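Ticket 1124 — hair dryer cuts out on the white table, room 8
Status: open, waiting on part
Opened by: Arturo Galli
Assigned to: Raffaele Tedesco, Drakstead maintenance

Arturo, 9:40 am
Dryer in room 8 dies after a few minutes. Black one, copper ring on the nozzle. Comes back by itself if you leave it alone. Guest complained twice, second time with wet hair and a taxi waiting. Can someone look before 3 pm check in.

Raffaele, 10:15 am
Which outlet? And is it the Stikia or one of the old Carbone ones?

Arturo, 10:22 am
Stikia. Outlet by the mirror. Tried the hallway one too, same thing, so not the outlet I think.

Raffaele, 11:50 am
Went up. Ran it on high, cut out at 8 minutes. Let it sit, restarted fine. Ran on low, no cut out, gave up after 27 minutes. So thermal cutoff doing its job, question is why its getting that hot. Rear filter had lint packed in it, pulled out a wad. Brushed it, wiped the grille, put it back.

Second run on high lasted longer but still tripped. Better, not fixed.

Also — how do people put this thing down? If it's lying on the table still running, with a towel or the flowers up against the back, it can't pull air. Try it flat on the table with nothing near it and tell me. 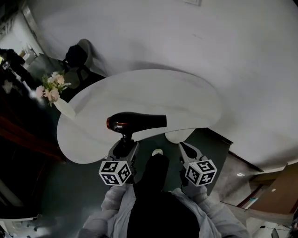
Arturo, 1:05 pm
OK did that. Flat on the table, high, nothing near the back. Tripped anyway. Vase was well over at the other end so its not the flowers. Cord gets warm near the handle too, forgot to say that earlier, sorry.

Raffaele, 1:12 pm
Warm cord is a different problem. Unplug it, do not put it back in the room. Tag it.

Arturo, 1:20 pm
Unplugged, taged. Gave room 8 the spare from 39. What do I tell 39?

Raffaele, 1:31 pm
39 is empty till tomorrow. I'll bring up a Carbone from the basement tonight, they're ugly but they work.
Ordered new cord and a filter cover from Makex. They say November for the cord — if it slips I'll just replace the whole dryer.

Until then, all rooms: clean the rear filter at every changeover. Takes a minute. Old toothbrush is fine, dont rinse it.

Arturo, 1:34 pm
Will pass on to housekeeping. Leave ticket open pls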